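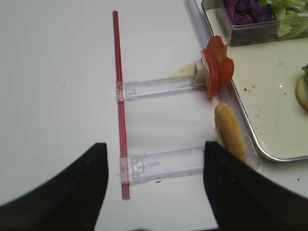 My sister-in-law told me the Varnen Harvest Fair had never once started on time and I should quit looking at my phone. Easy for her to say. She wasn't the one who had signed up to run the dance stage, and she had a plate of dumplings.

I should back up. Our town has three or four festivals a year, but Varnen is the big one, the one where everybody whose grandparents came over from the valley shows up in an embroidered vest that doesn't button anymore. I married into it. I can't dance, I can't sing, and my dumplings come apart in the water, so when they asked for somebody to handle the stage schedule I put my hand up pretty fast (finally, something I could do sitting down!).

We had 45 minutes to go and no stage.

Well, we had part of a stage. Kuipers Tent and Platform had brought the floor and the back wall and then driven off with the stairs still on the truck. I called. A very nice kid picked up and said the truck was in Hudov now, setting up for a wedding, and could the dancers maybe hop? I looked over at the dancers. The first group on was the grandmothers.

"They can hop," my sister-in-law said. "Don't tell them I said so."

So I went looking for stairs. You would not believe how few loose stairs there are on a fairground. I asked the pony ride, who had a mounting block but needed it for the ponies. I asked the church choir, who had risers and were standing on them. I asked the man at the Edurex booth, who was signing people up for evening classes and had a cute little folding step to reach his banner, and he let me take it on the condition that I listen to the whole talk about bookkeeping. I listened to the whole talk. I may be enrolled, I'm still not clear on that.

One folding step got you maybe a third of the way up. I set it in front of the platform and stood there holding my clipboard, and by then the grandmothers had come over to see what I was doing, all in their red skirts with the coin belts, jingling away like a drawer full of spoons.

The oldest one is 82. She's my husband's great-aunt and in all the years I've known her she has said maybe ten words to me, mostly about salt. She looked at the step. She looked at the platform. Then she turned around and said something in the old language and the whole line of them just walked off, out onto the grass, right into the middle of where people were eating.

I ran after them yelling that the sound system was up there, the microphone was up there, there was a program, I had printed it!

She patted my arm. "In the village," she said, "no stage."

And then the accordion started up, from under a tree, because the accordion player had apparently known all along where this was going. People dragged their chairs back. Somebody moved a stroller. The grandmothers joined hands and went around, slow at first, tiny steps, hardly picking up their feet, and then not slow at all. The kids got pulled in next, then the choir, who finally came down off those risers. My husband got pulled in holding a corn cob.

I was still writing on my clipboard. I had crossed out "Stage" and was trying to think what to put there when I felt a hand close around my wrist, dry and very strong, and the coins were jingling right by my elbow.

"I don't know the steps," I said.

"Five steps," she said. "Then again."

I set the clipboard down on the grass. By the third time around I had four of them.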